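Ornwood, finally

May 8, 2022

Quick one tonight, I have to be up at 5 and the laundry is still in the machine. But I promised three people I'd write up Ornwood and if I don't do it now I won't.

So. Ornwood is the new-ish place down by the old feed store in Skuvbridge, on the side of the river where there is never any parking. Used to be a carpet showroom. You can still sort of tell, the windows go all the way to the ground and the front room is huge. They've put the bar along the back wall, long and low, stools with actual backs on them (thank you). Small plates mostly, four or five mains, a wine list that fits on one page. No TVs. I'd like to repeat that. No TVs.

Went with Maya and Karim, then Viola showed up late straight from work and still in her clogs. We had a table by the window, a bit drafty. I kept my coat on for the first drink.
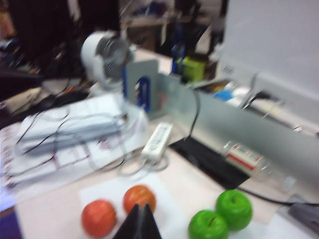
The drinks first. Maya got the pear thing, which was too sweet, she finished it anyway. I had a rye and vermouth that came in a tiny glass and was very good, and then I had another one, also very good. Karim doesn't drink and they did right by him – a real list of stuff without alcohol, not just soda water and a lime. He had something with black tea and smoked salt and wouldn't let any of us try it until it was nearly gone. Beer is three taps, one of them is always from Tratgate. Fine. Bit thin for me.

Food. OK. The bread is from Haddad, same as everyone's bread in this town now, and they charge for it, and I paid, and I'd pay again. Comes with a whipped feta situation and burnt honey. We got two rounds.

Lamb ribs – get these. Sticky, a lot of cumin, fat all crisped up at the ends. Six to an order so with four people there's a fight. Beans with dill and lots of lemon, good. Fried cauliflower, fine, I've had it everywhere. The crab toast was cold in the middle and I don't think it was meant to be. We said so and the server took it off the bill without any fuss, which I appreciated alot.

Mains we only got two. Half chicken with green sauce, skin perfect, breast a little dry. And the mushroom dumplings, which Viola ordered and then guarded with her arm like she was taking a test. I got one. It was the best thing I ate all week.

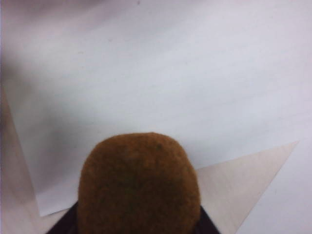 Service and noise

Service was friendly and kind of all over the place. Our water glasses sat empty for ages, then two different people filled them within a minute. Plates came out in whatever order. They're still finding there feet, I think, and everyone was nice about it, so I'm not going to go on.

Noise is a real problem though. All that glass and a concrete floor. By eight I was reading Karim's lips. If you're going with somebody whose hearing isn't great, ask for the little side room past the coats, it has a rug and a curtain and you can talk like humans in there. Mohsin took his mother and they sat in there two hours, no complaints, and she complains about everything (hi Mrs. Chaudhry).

Money stuff

Small plates are fair, mains creep up. We spent around 40 each before tip, and that's with me having two drinks and Karim having three of his tea things. Cards only. They don't split checks more than two ways so sort yourselves out beforehand or you'll be doing math on a napkin like we did.

Reservations: they do take them but only for the front room, the bar is walk in. Call, don't use the form on the website. I used the form twice and heard nothing. Viola called and had a table in two minutes.

Getting there – the 428 bus stops right across the bridge, last one back is earlier than you think. We missed it. Eero came and got us in the van, he's a saint, we brought him ribs in a box.

Oh and dessert. Forgot dessert. There's a plum tart and a chocolate pot. Tart has a proper short crust and not too much sugar. Chocolate pot is a chocolate pot. We also had the fruit, just cold fruit on ice with a bit of mint, which sounds like a rip off and sort of is but after the lamb it was exactly right.

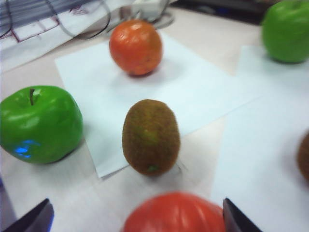 Tomato up close, other fruit and white paper on the table.

Would I go back, yes, already booked, the side room this time. They're starting a Sunday lunch later in May and Maya has heard there'll be a whole fish. If it's any good I'll post about it. If it isn't I'll probably post about that too, longer.

OK laundry. Comments are open again by the way, I think I fixed the spam thing. Let me know if it eats yours.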